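3.2 Handling and storage of household textiles

Participants in the Brumwood survey kept most of their spare cloth in closets or under beds. Of the 900 households that returned the form, a large share stored tablecloths, scarves, and dress fabric in plastic bags, often for years. Pretorius treats this habit as a sign of low value. The Mendalow interviews point the other way - people bagged the pieces they most wanted to keep.

Folding also varied. Older respondents folded along the same lines each time, and wear along those lines was the most common damage reported. Younger respondents tended to push the cloth in without folding it.

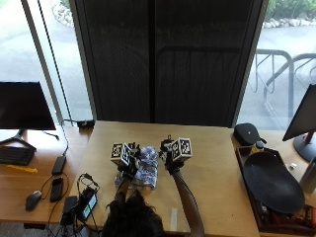 Figure 2. Patterned cloth on a plastic bag, with a person's gloved hands reaching toward it.

Wear along fold lines was scored on the Flemetti scale, with one change: stains lying across a fold were scored separately. Two readers scored each piece, and Keerthana Pisharody settled the cases in which they differed. Cotton pieces bought before 2000 were scored as a separate group - their weave is heavier, and the scale was not designed for it. Results for both groups are given in Section 4.

Contact the corresponding author | Copyright the authors | Back to top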